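Wotari Pick Kit evaluation – progress report to Waltdale
Prepared by Gonzalo Barroso, 25 Jan 2026

Work package 2 covers the bench review of the Wotari pick kit, supplied by Plotley on a trial license. The kit consists of a gripper, a control box and grasp-planning software. Installation on our existing arm is complete, and the software now runs on the Aguirre workstation without the vendor's dongle.

The test plan calls for 300 picks from a single bin. To date 103 have been logged, 47 of them with the revised finger setting. Results will be reported when both settings have equal counts. Two items remain open with Plotley: the missing calibration file for the second finger set, and the unclear wording of the service terms on replacement parts. 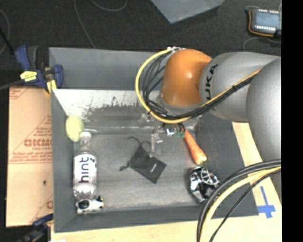 Item selection follows the mixed-goods list agreed with Waltdale. The list favors shapes and surfaces that differ strongly within one bin – a clear plastic bottle on its side, a black drawstring pouch with its cords free, a crumpled shiny package next to a carrot. The bin is clamped on its left side. Cable routing at the gripper stays as supplied until the current series ends.

Remaining picks are scheduled for February. No change to the budget is requested.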